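The Load-Out Figure Is the Wrong Number

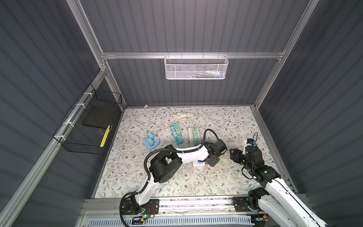
What the tonnage leaves out

Most quarterly statements from small and mid-sized mineral producers open with the tonnes shipped. The figure is easy to audit. It comes off a weighbridge or a draught survey, two parties sign for it, and it converts directly into revenue. For these reasons investors treat it as the firmest number in the document. My argument is that it is also the least informative, and that producers of industrial minerals in particular should be made to lead with something else.

The number I would put first is recovery: the share of the wanted mineral in the mill feed that ends up in saleable concentrate. I would print it beside the feed grade and the concentrate grade, for every month of the quarter, with no averaging across the period.

The case of a fluorspar plant makes the point well enough. I spent a good part of my working life around flotation circuits, and fluorspar is where I learnt to distrust shipments. The ore arrives with calcite, barite and silica in varying amounts. Acid-grade product has to meet a tight purity limit, and the calcite behaves so much like the fluorite in the cells that the two are hard to part. A plant can hold its tonnage through a bad quarter by several routes. It can draw down stockpiled concentrate. It can send richer ore to the mill and leave the poorer faces for later. It can push the product closer to the buyer's limit and accept a penalty. All of these keep the shipments line flat, and all of them borrow from a later period.

A worked case

Take the Grelledport operation, which I followed closely while it was owned by Flotance. For 3 quarters in a row the company reported steady shipments, and the commentary used the word "consistent" each time. During the same stretch recovery fell from 84 per cent to a level the company did not disclose until the annual report, where it appeared in a table at the back without comment.

The cause was ordinary. The mine had moved into a zone with finer intergrowth, so the grains needed more grinding to free them. The mill was already at the limit of its power. The operators could grind finer and put fewer tonnes through, or keep the tonnes and lose fluorite to tailings. They kept the tonnes, drawing the stockpile down to cover the gap in concentrate. Anyone shown the monthly recovery would have asked about grind size within weeks. Anyone shown the shipments had no reason to ask anything.

When the stockpile ran out in January, the shipments line dropped and the share price went with it. The company described this as a sudden processing issue. The metallurgists on site had been writing it up for most of a year.

I do not suggest that anybody lied. The tonnage was correct to the last lorry. The reporting format simply gave the managers no place where the problem had to be written down, and managers under pressure will seldom make such a place for themselves.

The objections

Three objections are usually raised, and the first is that recovery is harder to measure than shipments. This is true. Shipments need a scale. Recovery needs representative samples of feed, concentrate and tailings, proper splitting, and an assay laboratory whose results can be reconciled with the tonnes. Feed samplers block. Tailings assays at low grades carry a large relative error. A monthly recovery figure might be wrong by a point or two in either direction.

I accept all of that and do not think it matters much. The plant is run on these figures already. The shift metallurgist sees a calculated recovery every day and changes reagent dosage on the strength of it. If the number is good enough to spend money on at eight in the morning, it is good enough to print with a stated margin of error. A balance that will not close is in itself useful to a reader. At one plant I knew, called Heywood by everybody who worked there though it had some longer corporate name, the metal balance was out by the same amount every month for two years. The fault was a belt scale on the mill feed. Had the imbalance been published, an analyst would have asked about it in the first quarter.

The second objection is commercial. Producers say that monthly recovery and concentrate grade would tell buyers how badly a sale is needed, and would tell rivals how the circuit is performing. There is something in the first part. A buyer who knows that the product is running close to the impurity limit can press for a discount. But the buyer has the product. He assays each parcel on arrival and knows its quality better than the shareholders do. The people kept in the dark by the present arrangement are the owners of the company.

As for rivals, a recovery figure gives away very little. Two plants on different ores cannot be compared on recovery alone, and the parts worth copying, such as the collector, the depressant, the temperature of the conditioning stage and the number of cleaning steps, would stay private.

The third objection is the one I take most seriously. Derek Furnival, who managed mills for longer than I worked in them, put it to me in a letter after an earlier column. Once a number is published, he wrote, it becomes a target, and a plant can be run for recovery just as foolishly as it can be run for tonnes. Recovery is easily raised by pulling the froth harder and letting the concentrate grade fall. It can also be raised by refusing difficult ore. His view is that a good manager trades recovery, grade and throughput against one another daily, on price and cost, and that any single headline figure will bend his judgement.

He is right about the single figure, and for that reason I want three printed together. Recovery can be flattered by giving up concentrate grade, but then the fall in grade shows in the next column. It can be flattered by sending easy ore to the mill, but then the feed grade rises and the reader can see that too. To flatter all three at once takes false sampling, and false sampling is a matter for the police.

What the table should contain

The change I have in mind is modest. Each quarterly statement would carry a table of monthly rows: dry tonnes milled, feed grade, concentrate grade, recovery, and closing stock of concentrate. The shipments would follow. A note would give the assay laboratory used and the size of the month's unexplained difference in the balance, and say whether any figure had been restated.

The closing stock matters more than it seems to. In industrial minerals a parcel may wait weeks for a vessel, and a swing of 1,000 tonnes across a quarter end can turn a poor period into a fair one. Stock is counted every month for the accounts in any case.

The cost would be close to nothing at any plant that keeps proper records. Where a plant does not keep them, the owners would do well to find out. Larger base metal companies have printed something like this for years, and their managers have survived it. The Anton project, a far smaller affair, adopted a similar table voluntarily before its first sale. Its early months looked dreadful on paper, as commissioning months do. The shareholders could see recovery climbing row by row, and the second round of funding was raised on that table.

Exchanges could require the table with a short change to their rules. Lenders could do it sooner. A bank with a loan secured on a concentrator receives most of these figures under its covenants and could make publication a condition of the next facility. I would begin with the lenders, who have more to lose from a stockpile that is no longer there.

Comments

Dalal Twal
I agree on closing stock, but you need moisture as well. We had filter trouble one winter and the wet tonnes looked splendid. If the table says dry tonnes, it should say who measured the moisture and how often.

millside
A point or two of error is generous for some of the labs I have dealt with. On low-grade tailings I would want duplicates before I printed anything.

Derek Furnival
Fairly quoted, thank you. I still say that a board which sees three numbers will pick one and shout about it. Would you add power per tonne milled? At Grelledport that would have shown the mill was flat out long before the recovery told you anything.

gangue_member
Power per tonne is a good shout. Most sites will fight you harder on that than on recovery, as it gives away the cost base.

Dalal Twal
@gangue_member The electricity supplier knows it already. Same argument as the buyer and the assays.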